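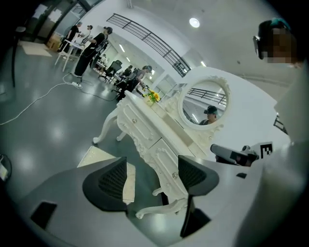 The white vanity with its round mirror, flowers on top.

Vanity moves on to its next home in the building

The carved white vanity has been with us since February, when Johanna Hofstetter found it in a house clearance run by Aebischer. It came with the mirror already attached, which made it an awkward load. Radomir Ionescu and Dalibor Kolář brought it in with two moving straps and a borrowed dolly. The clearance price was 300, delivery not included.

Several readers asked after the last issue what kind of piece it is. The paperwork calls it a "dressing table, French style" and gives no maker or year. There is a pencil number, 1698, on the underside of one drawer. We take this to be a stock number. Benedikt Lüthi checked it against the old Ritiritz furniture lists he keeps at home and found no match. If you have seen a similar number on a piece of your own, please write to him through the office.

The curved legs need the most attention in daily use. Dust settles in the scrollwork, and a flat cloth goes right over it. Johanna uses a soft, dry paintbrush for the carving and the mirror surround, then a slightly damp cloth for the drawer fronts. Please do not use spray polish on the white finish. It leaves a film that turns yellow, and it took her most of an afternoon to get the last coat of it off the top. Glass cleaner should go on the cloth first, never straight onto the mirror, where it can run down behind the carved edge.

The light mat underneath stays with the vanity. It protects the glossy floor when the piece has to be shifted. Lift from the body, with one person at each end and a third steadying the mirror. The legs should not be used as handles. Drawers come out before any move and travel separately, wrapped in blankets.

The yellow flowers can stay on top, but the vase needs a felt pad under it. Meinrad Grabner has a sheet of self-adhesive felt in the supply cupboard and will cut a piece to size for anyone who asks. He also has a tin of clear paste wax for drawers that stick. Rub a little along the runners and work the drawer in and out a few times before adding more.

We had planned to put the vanity in the Menance room, but the space beside the window there is too narrow by 2 inches. Radomir will measure the other rooms on the upper floor and post the results on the notice board. Suggestions for a permanent spot can be left at the office, with measurements if you have them.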